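Black tablecloth won't lie flat, crease down the middle
Ticket opened by Ecaterina Bucur | 6 replies

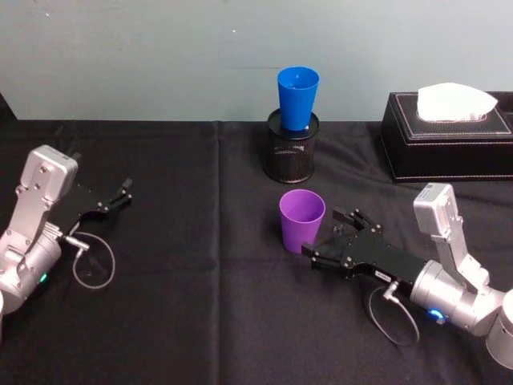
Black cloth on the table, with the purple cup and the fold line left of center.

Hi all! I ordered the black Llanos cloth in August (the big one, meant for tables that seat up to 25) and I cannot get it to behave. There's a line running top to bottom where the two panels meet, plus soft wrinkles pretty much everywhere. It also hangs a little slack, and I'd love it smooth!

What I've tried so far:

Try 1: cool iron, inside out. Wrinkles got better, line stayed put.

Try 2: hung it over the shower rail overnight with the bathroom good and steamy. Same line, and now it smells like my shampoo (not a complaint).

Try 3: Mollura spray from the laundry aisle. It left a pale mark on the hem, so I quit.

Is that line a crease or a seam? I've been staring at it so long I can't tell anymore.

Reply from Noreen Fahy, Llanos support
Hi Ecaterina, thanks for the picture! Could you turn the cloth over and run a finger along the line? If you feel stitching, it's a join and it won't iron out. If it's smooth, try medium heat through a damp dish towel, then leave the cloth flat for 2 hours before you fold it again.

Reply from Ecaterina Bucur
No stitching, smooth as anything! Doing the dish towel tonight after supper. Please keep the ticket open till I write back.

Status: waiting on customer

Share 2 | Comments 6
We use cookies to remember your settings. Accept | Manage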